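Barkis brings back its hand-wound Hayes

10/03/2024
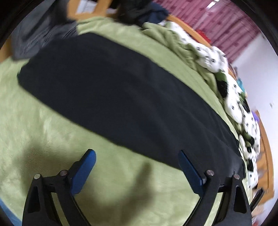

Soft green fleece, with the pile in swirls.

Great news for anyone who loves a small, simple watch! Barkis has revived the Hayes, a hand-wound model in a 35 mm steel case, with a grey dial and a date window at six o'clock (a favourite spot of ours). Inside is the new Proltirero movement, built at the Plemura workshop and made up of 151 parts, every one of them on show through the glass back. It's a lovely thing to wind, with a firm, even click. Barkis will make 4,000 pieces, and the first reach shops in September. A blue dial follows later, and we can't wait to try it on.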